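6. RUNNING THE TABLETOP DEMONSTRATION FOR VISITORS

Read section 5 (power and emergency stop) first. What follows assumes the arm is already bolted down, has passed its start-up check and is under the control of one trained person. It also assumes you have been told to put on an open day whether you like the idea or not.

The block-pushing task is the one most sites choose. It looks simple, and visitors will decide within a minute that it is either magic or pointless. Neither view is much help to you. The steps below were written after the October open day at the Nurkell site, where we had 212 people through the door and a fair number of them were told things that were not so.

6.1 Before the doors open

1. Check the bolts at the front corners of the board. If the board shifts when you lean on it, stop and tighten them.

2. Wipe the board with a dry cloth. Do not use polish. Torquil Aitken used polish at Nurkell and the blocks slid so far that the morning was lost.

3. Load the task file. The Tamiru software will offer you "Showcase" and "Standard". Choose Standard. Showcase replays a stored set of moves and ignores the blocks altogether, and we do not think it should be shown to the public as anything but a recording.

4. Place the blocks by hand, apart from one another and away from the edges. Do not copy the layout in the sales leaflet. It puts every block within easy reach of its goal.

5. Run the task ten times with no visitors present and write down every result, including the ones you would like to forget.

NOTE: The Markar leaflet speaks of 2869 successful pushes. It does not say how many were tried. If a visitor quotes the figure, say that you do not know the other half of it.

6.2 During the demonstration

1. Stand on the same side as the stop button and stay there. Funmilayo Bako has the sound idea of putting tape on the floor so that the speaker does not wander.

2. Say what the arm has been asked to do before it moves. If you say it afterwards, you are only giving a name to whatever happened.

3. Let a visitor choose the instruction from the printed card. Keep to the card. Instructions made up on the spot ("put them in order of niceness") will be met with some sort of movement, and people will read sense into it.

4. Start the run and keep quiet. The arm stops between moves while the software works out the next one. Visitors like to be told that it is thinking. Tell them it is calculating.

5. If the arm has not finished after 58 seconds, press Pause, say plainly that it has failed, and start again.

CAUTION: Never reach in to nudge a block while the arm is live. It is unsafe, and it is also cheating. Press Pause, wait for the amber lamp, then move the block and tell the audience that you have moved it.

6.3 What the task does and does not show

The arm carries a plain rod. It has no fingers and cannot pick anything up, so all the work is done by pushing shapes across a flat piece of wood. A typical instruction asks it to bring one shape up to another: the red star to the green star, say, or the yellow heart to the blue cube. 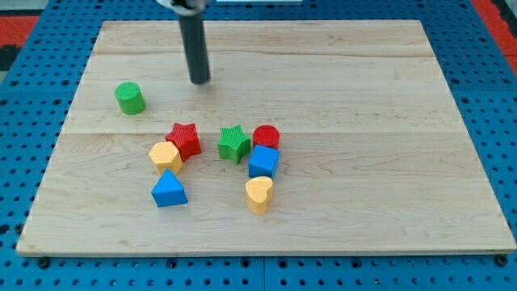 That is a fair test of whether the software can tie a spoken or typed request to the right block, and of whether it can correct itself when a push goes crooked. It tells you very little about kitchens, warehouses or hospitals. Sieglinde Vogler was asked at Nurkell how soon the machine would be unloading a dishwasher. Her reply was that she had seen no evidence either way, and we suggest you borrow it.

Be careful with the word "learned". The blocks differ plainly in colour and outline, and the light on the board should be kept steady. Draw a blind or swap a lamp and you may get a different machine. We would like somebody to test this properly before the next round of leaflets.

6.4 Faults seen on open days

Code 603: the camera view is blocked. Usually a visitor leaning in. Ask them to step back, then press Resume.

Rod rests on top of a block: press Pause, lift the arm with the jog keys and free the block. Record it as a failure.

Arm circles one block without touching it: cause unknown. Zisine support put this down to "settling". Eyvindur Kjærgaard has asked them twice what is settling and has had no answer.

6.5 Closing down

Park the arm, switch off at the wall and put the blocks back in their tin. Copy the results sheet, failures and all, to Uldis Eglītis before you go home.

Section 6, open day supplement | Contact: Nurkell demonstration desk | © Nurkell | Back to top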